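Two arms, one bin: Vendusmont firm teaches robots to tidy up, one toy at a time

Last updated: April, 4:40 p.m.

VENDUSMONT - Anyone who has tried to get a child to put toys back in a bin will have some sympathy for the staff of Halero, who have spent the spring trying to get the same result from a pair of robot arms.

The company, which rents the second floor of a former carpet showroom behind the bus station, said this week that it has finished the first round of recordings for a project called Mandagi. The aim is to have two arms working together clear a table of small objects, drop them in a container and stop. The stopping, according to the project's lead engineer, has been harder than expected. Early versions would put everything away and then go back for the table.

Mandagi's arms are not programmed in the usual sense. A person shows them the job by remote control, over and over, and a computer looks for the pattern. The operator sits at a desk a few feet from the arms with a controller in each hand. When the operator's left hand moves, so does the left arm. Squeeze the trigger and the gripper closes. Operators are asked to work smoothly, keep their elbows off the desk and refrain from swearing, although the system records no sound.

By the end of the round, Halero had logged 497 full runs of the toy task. It kept 489. Of the eight that were thrown out, most were lost to dropped connections, and one to an operator who sneezed hard enough to send a plastic farm animal into the next room.

"The robot learns whatever you show it," the lead engineer said. "If you hesitate over the cow for two seconds every time, you get a robot that is unsure about cows."

The company found this out the slow way. One operator, a part-timer who studies accounting in the mornings, had a habit of giving each toy a small tap against the side of the bin before letting go. The tap served no purpose. It was in so many of the recordings that the arms picked it up too, and for a week every item on the table was put away with a polite knock. The operator has been asked to quit tapping and is said to be trying.

A skilled operator can now clear a table in 39 seconds. Working alone from what they have been shown, the arms take a good deal longer, and Halero declined to say how much. Visitors to an open afternoon this month watched the arms put away a set of farm animals without help, and applauded. They were then invited to try the controllers themselves. The general standard was poor. A retired dentist did best, and a county official spent most of his turn with the two grippers pulling on the same sheep.

There is another way to show the arms what to do, and the staff are split on it. With the motors slackened, a person can take hold of an arm and walk it through the motion by hand, the way a coach might guide a golf swing. It is quick to learn and needs no headset, controller or training session. It is also tiring, and it takes a person with two strong wrists to guide both arms at once. Halero used the hands-on method for the first few weeks and then moved nearly everyone to remote control, after what the office manager described as a run on the ice packs.

The holdouts say that steering by hand gives a better feel for how hard the gripper is pressing. The remote camp says the holdouts like the exercise. Both groups agree that picking up a toy lying on its side is more annoying than it looks, and that a curved plastic back will roll away from a gripper at the last moment if given any chance at all.

Money for the next round comes from Collska, a regional chain of day care centers, which has agreed to pay for around 5 months of work. The chain has been careful to say that no robot will be placed in a room with children. What it has in mind is the hour after closing, when someone has to stay behind and put several hundred small objects back where they came from. A spokeswoman for the chain said that staff had been asked which part of the job they would most like to hand over, and that the answer had come back quickly and with some force.

Whether two arms fixed to a spot can be of much use in a room where the toys are under the couch is a fair question, and the company does not dodge it. For now, the plan is for staff to sweep everything onto a table and leave the sorting to the machine. Several Collska employees have pointed out that sweeping everything up is most of the work. Halero says it has taken the comment on board.

The company is also looking for more operators. Shifts run four hours, with a break every half hour, and no technical background is required. The advertisement in the lobby asks for patience, steady hands and "comfort with repetition." The last line has been underlined twice - by whom, the office manager would not say. Several of the best operators so far came from jobs with a lot of small, careful movement in them, including cake decorating and watch repair. Gamers apply in large numbers and tend to be fast, but they also tend to invent shortcuts, and the arms learn those as well.

Animals are the standard cargo at present, chosen for their awkward shapes and low price. Blocks were tried and judged too easy. A bag of marbles was tried once.

Two toy animals in the blue bin, with an open gripper on either side:

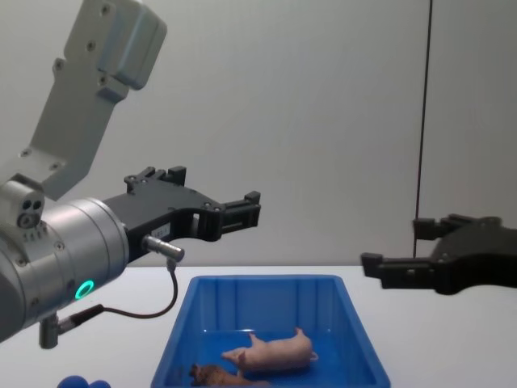
Next round to add lids

The second round of recordings will start once new operators have been trained. It adds a container with a lid, which one arm will have to hold while the other does the filling. Halero expects this to take longer to teach than everything so far. Applications for operator shifts can be left at the front desk in Vendusmont, on paper, as the online form is being repaired.

Contact the newsroom | Copyright, all rights reserved | Back to top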